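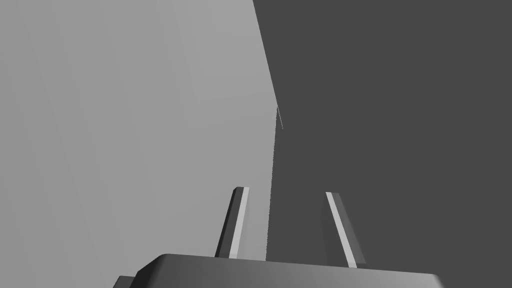 Wednesday went on recalibrating the wrist camera in the simulated copy of the Wogan cell before touching the real one at Endville. The mount offset had been wrong by 5 mm since August, when Capucine Guillot swapped the bracket and I didn't carry the change into the model. With the jaws open and the wrist parked close to a pale flat face, both fingers show against the background, and the light strip down the inner side of each one gives a clean edge to fit to. I take the fit from those two edges and ignore the housing, where the rounded corners pull the result off centre.

Procedure, mostly for my own use:

Load the Jelby model and set the camera offset to the bracket drawing. Open the gripper fully. Render at the park pose, then at 10 more poses with the wrist rotated. Fit the finger edges in each. Anything over 2 pixels residual means the offset is still out or the tool frame is stale.

First pass failed on the tool frame, which still held the old Rinascombe values. Parameter 158 in the startup file overwrites it at every load. Commented out, reran, all poses passed.

Still to do: colour of the finger material, and the same check on the real arm once the new cable clamp is in.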